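When a Robot Won't Let Go

Most of the time, when people worry about robots, they worry about robots dropping things. A dropped cup breaks and everyone sees it. But there is another sort of mistake that engineers spend just as long on, and that is when a robot picks something up and then will not put it down.

This happened to a robot called Mura. Mura has two arms and was built to help tidy bedrooms. It can pull a blanket across a bed, move a pillow and collect up things that have been left lying about, such as socks, toys and comics. On the end of each arm is a gripper with two black fingers that open and close.

One Sunday, Mura was given a simple job. It had to pick up a comic, carry it to a shelf and let go. It picked up the comic. It carried it to the shelf. Then it stopped, with the comic still in its fingers, and stayed there.

Tia Oakley was looking after the test. She waited, then told Mura to open its gripper. The screen said "gripper open". The gripper was shut. 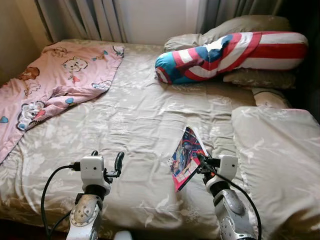 So the robot believed one thing and its hand was doing another. How can that happen?

Think about your own hand. If you close your eyes and make a fist, you still know it is a fist, because nerves in your hand and arm send messages to your brain. A robot has no nerves. It has sensors instead, and the messages from the sensors travel along cables. Mura has a black cable running to each gripper. Some of the wires inside carry orders to the fingers, and others carry messages back.

Elif Naz Uysal, the engineer who looked for the fault, started with the cable on the arm that had stuck. She found a worn wire inside it. Every time the arm reached forward, the cable bent in the same place. Mura had done this 3740 times. The worn wire was one that carried orders, so the order to open never reached the fingers.

That explained why the gripper stayed shut. It did not explain why the screen said it was open. The second problem was in the program. When Mura sent the order to open, the program wrote down "gripper open" straight away, without waiting for the sensor to agree. It is a bit like ticking "brush teeth" on a list before you have gone into the bathroom.

A stuck comic is not very serious. A stuck blanket could be worse, if someone was tangled in it when the arm began to move. The same goes for a sleeve or for long hair. This is why there is a large red stop button near the robot, and why Tia pressed it before she went anywhere near the comic. Pressing it cuts the power to the arms. She then freed the comic using a small release lever on the gripper. One corner was creased.

Three things were changed afterwards. The cable was replaced with a more bendy one. The program now checks the sensor after every order, and if the fingers have not opened within 6 seconds, the robot stops and beeps. The cables are also looked at after every 200 jobs, even if nothing seems wrong.

If you are ever near a robot that has stopped moving, do not pull at whatever it is holding. A robot that is still may only be waiting, and it could start again – tell the grown-up in charge and keep your hands back until they say the power is off.

Words to know
Gripper: the part of a robot arm that holds things.
Sensor: a part that measures something, such as how far apart two fingers are.
Fault: something in a machine that is not working as it should.

Written by Catalina Insaurralde | Contact us | © Semura Young Readers | Back to top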